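Kubiak Entry Shoe Rack

Print this page | E-mail this page

Product code: 2404
Made by Flotar, Gosville

The Kubiak is an open shoe rack for front halls, mud rooms and apartment entries. It has two black metal uprights and light wooden shelves. It comes flat in one carton with all the hardware and a hex key. You will need your own level and a Phillips screwdriver.

Width is 808 mm. Most adult shoes fit side by side with the toes facing out. Tall winter boots go on the floor beside the rack, or you can leave out a shelf and stand them on the one below.
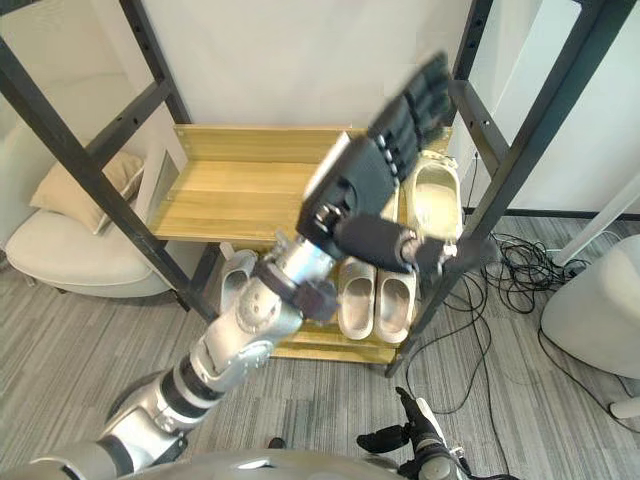 Put the uprights together on a blanket or a piece of cardboard so the finish doesn't get scratched. Start every bolt by hand before you tighten any of them. If a shelf rocks, loosen its bolts half a turn, press down on the centre of the board and tighten again. Check the bolts after the first month of use.

Use the wall strap if there are children or pets in the house. The screw supplied is meant for a wood stud. For plaster or hollow drywall, buy an anchor that suits your wall. Baseboards up to 2 cm thick will not get in the way.

The shelves are sealed at the factory on all sides. Wipe up slush and road salt with a damp cloth and dry the wood afterward. Do not use bleach or scouring powder. Wet boots should go on a tray, and the Ondudness boot tray (sold separately) is the right depth for the bottom shelf. Small scratches in the black finish can be touched up with ordinary matte metal paint. 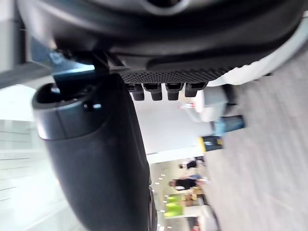 Spare shelves and bolt kits are kept in stock. Please give the colour of your uprights when ordering parts, as older racks were also sold in grey and use a shorter bolt. The batch number is on a label under the lowest shelf.

Orders placed after December 21, 2022 will ship in the new year. The wider model is sold out and is expected back in February.

Returns are accepted if the rack has not been assembled. Keep the carton until you have checked the parts against the list.

For parts and trade orders, contact Halina Czerwiński at the Gosville shop.

Print this page | E-mail this page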